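Uma manhã entre martelos: a minha visita à Clumau

Já andava há meses a chatear meio mundo para me deixarem entrar na Clumau, e em abril lá consegui lugar no dia de portas abertas. Saí de casa cedíssimo, enganei-me na rotunda de Prenside (duas vezes!) e cheguei às 9 em ponto, ainda com o pastel de nata na mão. Éramos oito no grupo, quase tudo gente que tem uma bancada na garagem e demasiadas ferramentas para o jeito que tem. Senti-me logo em casa.

Quem nos guiou foi a Wilma Van Acker, uma belga que fala um português delicioso e que trata as ferramentas por "meninas". Começámos pela zona da forja, onde o barulho é tanto que ela desistiu de explicar e passou a apontar. Depois veio o acabamento, mais sossegado, e por fim a sala que eu queria mesmo ver - a dos modelos prontos, com as superfícies todas clarinhas e os martelos ali à nossa frente.

Confesso que fiquei parvo com um martelo de unha de cabo amarelo. Em casa tenho um do meu avô, já sem cor nenhuma, e nunca tinha olhado a sério para o feitio destas coisas: a unha a curvar até à ponta, o pescoço preto a estreitar e depois a cabeça a alargar outra vez na face de bater. A Wilma apanhou-me a olhar e riu-se.
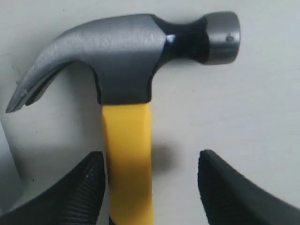

O meu preferido do dia, com a unha cinzenta e o cabo bem amarelo.

Perguntei-lhe pela cor, claro. Disse-me que um cabo assim se encontra depressa no meio da erva ou da serradura, e eu, que já perdi dois martelos no quintal, dei-lhe toda a razão. Ainda houve uma discussão animada entre um senhor que só jura pelos martelos da Jurčo e uma rapariga fã da Kinow. Ninguém convenceu ninguém, mas aprendi imenso sobre pesos e equilíbrio!

No fim deixaram-nos pregar uns pregos num tronco. Cinco para cada um. Entortei três - culpa dos nervos, digo eu - e a rapariga da Kinow enfiou os dela todos direitinhos, sem uma palavra.

Dicas para quem for: levem sapatos fechados (mandaram um rapaz calçar umas botas emprestadas, enormes) e estacionem no parque de trás, que o da frente enche logo. O autocarro 326 também pára mesmo à porta. Há café numa máquina junto à entrada, mas só aceita moedas.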